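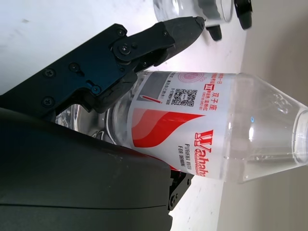 A Wahaha water bottle held sideways in the gripper

Rules for water and open drinks at a shared robot bench

Print this page | E-mail this page

Posted by Zewditu Wubshet, 2024-11-19

Hello everyone, and thank you in advance, because I know this is a bit of a rambling one. I help look after the shared benches at Skurkada, a small community workshop, and since August we've had a tabletop arm with a two-finger gripper that members can book in the evenings. It has been lovely to see people take to it! Most of them want to practice picking up everyday things, and the favorite by far is a bottle of water, because it's cheap and everybody has one in their bag.

Now I've been asked to write the house rules for it and I'm stuck on the bottles. Our general bench rule says no liquids within arm's reach of electronics. If I apply that strictly, the members lose the object they like best. If I don't, I have to say what is allowed — and I'd like to say it in words a beginner can follow without phoning me at home. Do other places let people use full bottles? Do you limit the grip force or the speed, or only the bottle itself? And does one person have to stand by the stop button the whole time, or is it enough that somebody is in the room? Any wording you already use would be very welcome.

Posted by Stavros Zervas

Hi Zewditu, we went round and round on this at Vurmont before we settled, so let me give you what we ended up with and you can take whatever suits your members.

I'd keep your bench rule as it is and write a separate, short one for things the arm picks up. They really are different cases. A mug of coffee next to the controller does no good for anyone, while a capped bottle is a work object and can be treated like one. Our sheet reads more or less like this:

Drinks for people stay on the side table. Bottles for the arm must have their cap screwed on tight, and you squeeze each one over the sink before it goes on the bench. Fill with plain water only (juice and soda get into the finger joints and go sticky). Lift no higher than 30 cm above the bench. Never carry a bottle over the controller, the power supply or a laptop. Retire a bottle when it has a crease or a soft spot.

For force, thin plastic gives way easily, so start at the lowest setting that will hold the thing and go up one step at a time. Beginners nearly always grip too hard at first, and an empty bottle will fold on them. We ask new people to do 8 clean lifts with an empty one before they add any water at all. It's a bit schoolteacherish, I know, but they don't seem to mind, and it gives them time to get used to the arm before anything heavier is in it.

As for the stop button, we want one person with a hand free and within reach of it whenever the arm is moving. Being in the room wasn't enough for us — people wander off to look at the laser cutter. If a member is working alone, then they are that person, and they don't type and move the arm at the same time.

One more thing, which you may already have in hand: ask for the maker's limit on payload and write it on the bench in big figures. Remember that it has to cover the gripper as well as whatever is in it. And do check what your insurance says about unattended running, because ours had a line on it that none of us had read.

Posted by Relu Anghel

just fill them with rice. same sort of weight, no mess. we did that at Drerkgate and never looked back

Posted by Manouchehr Shirazi

I'd be a little careful with the rice, Relu, nice as it is for a first evening. Water sloshes and rice doesn't, at least not in the same way, so somebody who has learned on rice may be in for a surprise when they speed things up with a real half-full bottle. I'd offer both and let people move on to water when they feel ready.

Stavros has covered most of it well. The only piece I'd add is what to do after a spill, which our own sheet left out for far too long. Ours now says: press stop, switch off at the wall, lift the bottle away by hand, dry the fingers and the wrist with a cloth, and leave the arm off until a bench lead has looked at it. Write the bench lead's phone number right there on the sheet. Zewditu, I realize that may mean somebody phoning you at home after all!

Print this page | E-mail this page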